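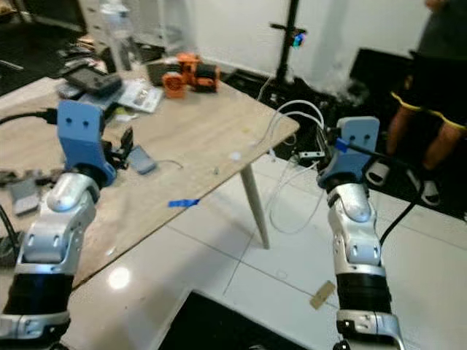

The two arms of the Lodness cell, with the parts table behind them.

Lodness two-arm cell

342 shares | 3 comments

The Lodness cell is a pair of matching robot arms with a blue gripper bracket on each, and I've looked after it long enough that I figured it deserved a proper page in this encyclopedia. The old entry was one line and a dead link. I'm going to write it the way I'd explain it to somebody who just got handed the keys, so expect some opinions mixed in with the facts (the editors have been patient with me about this).

Name and origin

Lodness is the name of the cell as a whole: both arms, the controller software, and the floor space it takes up. The arms are a Holzer design, silver shells over black joints, and the software that talks to them is called Flama. People mix these up constantly. If a joint is grinding, that's a Holzer problem. If a joint is perfectly healthy and won't move, it's usually Flama, and you can put the wrenches down.

Dretetov is the third name you'll run into. It's the calibration routine, named after the town where the first version got written on a very long weekend, and it lives inside Flama as a menu item. Older notes treat it as a separate program, and it used to be one.

General layout

The arms stand side by side and reach up and forward. Each one goes base, lower joint, forearm, elbow, wrist, bracket, and I'll use those words for the rest of the page. The elbow is the rounded silver cap. The bracket is the blue plastic piece at the end, a flat plate with two small round holes near the top, and yes, everyone says they look like eyes. New people name them within a day. I've stopped writing the names down.

The table behind the arms is for work in progress: motor assemblies, the handheld controller, the printed sheet, whatever is waiting for a turn. My own rule is that nothing heavy sits on the corner nearest the arms. A sweep that goes wide will find it, and I learned that one with a full mug of coffee!

Power and signal lines should stay off the walking path. We run ours behind the table edge and down to the floor next to the leg, bundled, and they mostly stay where we put them. Tape on the floor is our way of marking where things go back to after cleaning. Tape lifts on tile, so check it every so often and replace it before it turns into a curl that catches a shoe.

Mounting and first power-up

Bolt the base down before anything else goes on. It sounds obvious, but the arms come out of the crate looking so finished that you want to plug them in right there on the bench. Don't. A Holzer arm finds its home position by swinging out to its limits, and an arm that isn't bolted will walk itself right off a surface.

Once the base is down, the order I follow goes like this. Set the arm roughly upright by hand with the power off. Connect the signal line, then the power line. Switch on the left arm and wait for the joints to stiffen, which you'll feel if you rest a finger on the forearm. Then do the right arm. I do them one at a time so that if something clicks I know whose click it was.

Flama will ask which arm is which. It asks every single time, even when nothing has changed, and it accepts the wrong answer without a peep. Swapping left and right is the most common setup mistake on this cell and I still do it myself. The test is simple: ask for a small wrist turn on the left and watch which bracket moves.

Calibration

Dretetov takes 19 poses. It moves each arm to a pose, holds, reads the joints, and goes on to the next. You can walk away while it runs, but I'd stay for the first few, because a cable that's too short shows up early, when the wrist goes over the top.

Let the cell warm up before you start. Cold grease makes the lower joint lag a little and the routine bakes that lag into its numbers, and then an hour later everything is off in the other direction. I give it a full cup of coffee's worth of time (kept well away from that table corner now).

If a pose fails, Flama marks it yellow and keeps going. You can repeat just the yellow ones at the end. If more than 3 come up yellow, I throw the whole run out, check the bolts in the forearm, and start over. Loose forearm bolts are sneaky. You can't see them move and you can't really hear them either, but put a driver on each one and you'll usually get a quarter turn out of somebody.

The gripper brackets

The bracket is the part you'll replace most. Plastic takes the bumps so the wrist doesn't have to, and I'd much rather print another bracket than open up a wrist joint. Hairline cracks start at the screw holes underneath. Take the bracket off and flex it gently under a good lamp; looking at it while it's mounted won't tell you much.

To swap one, power down that arm and support the forearm with your other hand, since it will sag when the joints let go. Unplug the cable at the bracket, back out the screws, and lift the plate straight off. When the new one goes on, leave the screws a bit loose until they're all started, then snug them down a little at a time. Do not crank them. It's plastic!

Leave a loop of slack in the cable where it leaves the bracket. The loop looks untidy and visitors always want to tuck it in, and then the wrist turns and pulls the plug half out, and you get a gripper that works in some positions and not in others. I lost most of an afternoon to exactly that the first May I had the cell.

After any bracket swap, run Dretetov again on that arm. The short version is fine.

Routine care

Wipe the shells with a dry cloth. I used to use a spray cleaner and it got into the gap around a joint band and left a sticky ring, so now it's a cloth and nothing else.

Every 6 weeks I go over the bolts, the cable ends, and the base. I also turn each joint slowly by hand with the power off and pay attention to how it feels. You get to know your own arms this way. Our left elbow has always had a faint notch in it near the top of its travel, it had it on day one, and it's never gotten worse. I mention it here so the next person doesn't take it apart looking for trouble.

Grease goes in the lower joints only. The wrists are sealed, and Holzer's sheet is pretty stern about leaving them that way.

Motors are the one spare I'd keep assembled and ready. Swapping a whole assembly takes a few minutes, while rebuilding one with the cell sitting idle takes as long as it takes, usually with people wandering by to ask how it's going. Label your rebuilt ones. Two identical motors, one good and one waiting for a bearing, is a miserable guessing game.

Common faults

Arm goes stiff and won't respond. Flama has lost the signal line. Reseat the plug at the base first, then restart the software. Leave the power supply for last.

Both arms drift the same way. That's calibration, so run Dretetov.

One arm drifts. Check the base bolts before you blame the software. A base that shifts a hair makes a big difference out at the gripper.

Gripper opens but won't close all the way. Look for grit in the fingers. A soft brush does it.

Buzzing at rest. Normal if it's quiet and stops when you lift the forearm slightly. If it keeps on while you're holding the weight, that motor wants attention soon.

Settings

There's a speed limit in Flama that ships set very high. I turn it down on day one and leave it down for anyone who's learning. Tane Goodwin and I went back and forth over this when we wrote up the shared settings, and the compromise is a slow profile that loads by default and a fast one you have to pick on purpose. It's worked out well, and I've admitted to Tane that the fast one is handy for long repetitive runs.

Save your settings file somewhere outside the Flama folder. Updates wipe that folder clean. They do warn you, in gray letters, at the bottom of the window.

3 comments

boltbucket
The left/right thing got me twice before lunch. I ended up putting a sticker on each base and it still asks me and I still have to look. Great write-up.

Tane Goodwin
For the record I wanted the slow profile to be even slower. Also, please add that the settings file won't load if you rename it with a space in it.

marlow_k
Does the short Dretetov run count if you only changed the gripper fingers and left the bracket alone? I've been skipping it and things seem okay so far, but my pickups are landing a tiny bit to one side.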